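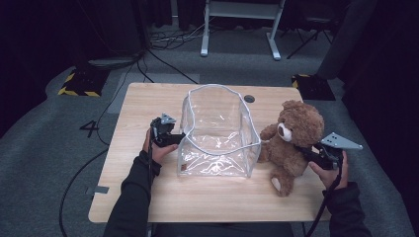 A clear bag with white piping and a brown teddy bear, on the table.

How to pack away soft toys for the winter (or for good)
Aug 14, 2021

Every household with children owns more soft toys than it can love. Mine reached that point some years ago and kept going. If you want your floor back, set aside an afternoon when the owners are out, and put the kettle on first.

1. Sort. Make one pile to keep, one to give away and one to ask about. The third pile will be the largest. Don't ask about all of it at once, or you'll be holding hearings until September.

2. Wash. Check the sewn-in label, if it hasn't been chewed off. Most toys will go through a cool wash inside a tied pillowcase. Anything with a music box, a battery or a suspicious rattle gets sponged by hand with a drop of washing-up liquid. My neighbour Satish Amin once put a singing duck through at sixty degrees. It still sings, but only the one note.

3. Dry. Then dry some more. The outside lies to you. Squeeze the belly hard, and if it feels cold in the middle, give it another day on the airer. Damp stuffing in a closed bag smells like a village hall by spring.

4. Choose a bag. The zipped ones that new duvets and blankets come in are hard to beat, and you've already paid for them. See-through is best. A small owner can be shown that the rabbit is alive and well without you having to unpack the lot. Leave the zip open a finger's width so air can get in.

5. Fill it loosely. Heavy toys go at the bottom, long-haired ones on top. If you have to sit on the bag to shut it, you need a second bag or a firmer hand with step 1. Vacuum bags save space, but some faces never recover.

6. Store it somewhere dry and dark. Under a bed is good, and the top of a wardrobe is fine. Lofts are for people who don't mind mice.

What about lavender? Youssra El Khatib wrote in to say she tucks a small sachet in each bag against moths. I've tried it and had no moths, though I had none before either. Change the sachet yearly and keep it away from pale fur, as the oil can mark.

Whichever toy is currently slept with stays out of all this. Wash that one in the morning and have it back by bedtime.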